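The Hum on Line Four

The noise started the week they put the new sorter in, and for a while I was the only one at Mornmont depot who could hear it. Or the only one who'd own up to it, anyway. I ran the night desk above the parcel belts, and sometime after midnight a note would come up through the floor and settle in my back teeth. A low G, I reckoned. I sang in a choir once (badly), so I know a G.

I rang Indetti, who'd built the thing, and got a lovely bloke who asked me to hold my phone against the guard rail.

"Can't hear anything," he said.

"Well, it's a phone, mate."

They sent Kaja Lill. She turned up in the rain with a toolbox, a thermos and no meter that I could see, and she walked the whole length of the line in her socks. Her socks! I had to sign a form about it. Every few metres she stopped and stood there with her eyes shut while the satchels for Hepburn went sailing past her elbow.

"It's singing," she said when she got to my end.

"That's what I told them!"

"Did you tell them it's flat?"

I hadn't, no. I put the kettle on and we sat at the desk with the window open to the floor, and she told me that every conveyor she'd ever worked on had a note, and that most of them changed when it was about to break something. She'd written down 569 of them in a school exercise book with a horse on the cover. The airport ones were high and whiny. A cannery in Tassie had a pair that made a perfect fifth until somebody greased one of them, and she still sounded cross about it.

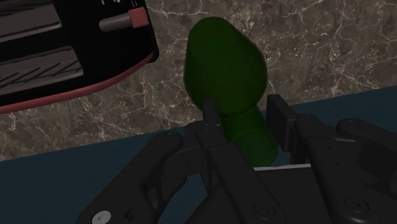 3 min read

Around two the note dropped. I felt it go, like missing a step in the dark, and Kaja was already down the stairs. She put her palm on roller 791, held it there, and yelled for me to hit the stop. I hit it. Parcels piled up behind one another all the way back to the dock, and then it was so quiet I could hear the rain in the gutters and the fridge going in the lunch room.

The bearing came out in her hand in two pieces, grey and bright along the break.

She fitted a spare, a Bronotix one, wiped her fingers on her jumper and told me to start it up again. The line rolled, the scanner blinked, the satchels shuffled off toward Hepburn. I waited for my teeth to tell me something and they didn't.

"You'll miss it," Kaja said, lacing up her boots.

I said I bloody well wouldn't. But I hummed it for her at the door so she could put it in the book, and she made me do it again, a bit flatter.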